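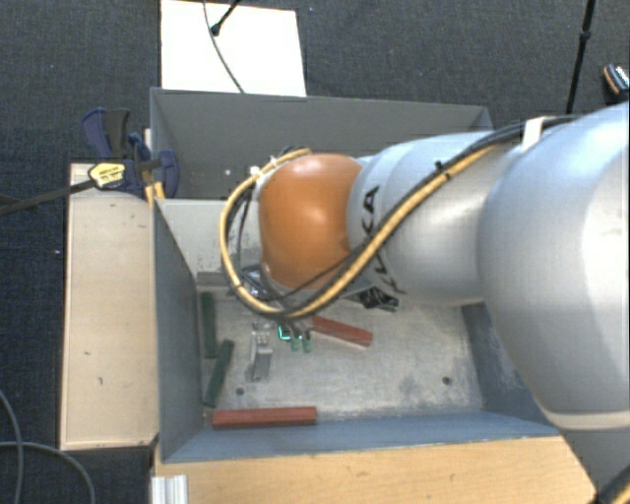 Metal bin with two of the dark green bars beside the left wall. The wear on the floor is covered in section 2.

Reports > Grant Projects > Pluvach Parts Library > Progress
Search reports Enter keyword Go

Pluvach Parts Library
Second progress report to the Koo Fund
Prepared by Marites Aquino, Brekby Workshop

1. Where the work stands

The grant pays for sorting, checking and rehousing the loose bars and blocks that came to Brekby when the Skotitz training rooms closed. The finished sets will be lent to schools and evening classes for basic measuring and assembly work. Your first payment covered storage and labor through December. This report covers the period after our first report and asks for one change to the budget.

We took in 1,226 pieces. As of Wednesday, 897 have been cleaned, measured and entered in the parts list. The rest are still in the delivery crates by the back door. Most of those are small blocks, which go faster than the bars, so we still expect to finish the list before the end of the grant period.

The work has gone slower than planned. We lost most of two weeks at the start while we settled how to record pieces with more than one color of paint. They are now listed by the color that is on top today, with older colors in the notes column. Marites Tagle went back over the early entries and corrected them.

2. The bins

We kept the metal bins from Skotitz. They are heavy and the sides are sound, and buying the same size new would have used up a large part of the grant. The outside is gray-blue. The floor is light gray and worn, with scratches, pale smears and darker patches, and there are pale scuffs on the right wall. We do not plan to repaint the floors. Our trial coat on another bin started to lift after a few days of bars being dropped on it, and the flakes got into everything.

The floors also have round holes in them, and small parts can fall through. We tried rubber plugs, but they stood up above the floor and the bars would not lie flat. We have gone back to keeping washers, pins and anything else small in lidded tubs on the shelf, and only bars and blocks go in the bins. This is now written on the sheet at the sign-out desk.

3. The room

Bins stay at floor level. We looked at putting them on stands, but a full bin is too heavy for two people to lift safely and the stands would have cost more than we had set aside. The wooden boards are in use around the bins and will stay. The dark speckled carpet will stay too. We had budgeted for pulling it up, but it keeps the noise down for the class next door and it does not show dirt much. It does hide small dark parts, so the floor is swept by hand at the end of each session and checked with a flashlight.

The money not spent on flooring is the subject of our request in section 6.

4. Sets

A school set is made up from the parts list and packed in a carry box with a printed sheet. We have made up 47 sets so far. Each one has bars in at least two lengths and enough blocks for the first three exercises. We had hoped to put the same colors in every set. There are not enough green bars for that, so color has been dropped from the exercise sheets and the instructions now go by length and number only. The teachers who tried the new sheets had no trouble with them. One asked for larger print, and that has been done.

Returns have been good. Two boxes came back with a piece missing and in both cases it was found at the school later. One box came back with pieces that were never ours. We have kept these to one side and written to the school.

5. Problems

The parts list is kept on one computer, and when two people are measuring, one has to write on paper and type it in later. This is where most of our errors come from. Aquino and Tagle now swap roles halfway through the session and check each other's sheets before anything is entered. It takes longer, but the last check found very few wrong lengths.

Our other problem has been first names. Both of us are called Marites, and some of the early sheets are initialed "M." only. Sheets now carry the surname.

Some of the bars have burrs on the cut ends. These are pulled out and filed before they go into a set. We had allowed for a few. There have been many more than a few, and the filing is the slowest single job we have. A bench file and a pair of gloves are kept next to the measuring table so that it can be done as pieces come up.

6. Money

Spending is within the grant. Storage rent was as planned. Labor is slightly over, because of the filing. Carry boxes came in under the quote, as the supplier had a discontinued color. Nothing has been spent on the flooring line, and $1,392 remains there.

We ask the Fund to let us move that amount to labor. It would pay for the remaining filing and for finishing the parts list. We would not need any further money for this stage. If the Fund prefers to keep the flooring line as it is, we will stop filing when the labor line runs out and put the rough bars in storage until next year.

7. Next steps

Open the last delivery crates and sort the blocks first.
Finish measuring and enter all pieces in the list.
Replace the handwritten bin labels with printed ones.
Send the larger-print sheets to every school that has a set out.
Agree on summer storage with Skotitz, who still hold two cabinets for us.

Receipts for the period are attached separately. Questions about the parts list should go to Marites Tagle, and questions about the budget to Marites Aquino. We are both in the workshop on Wednesday until 4 p.m.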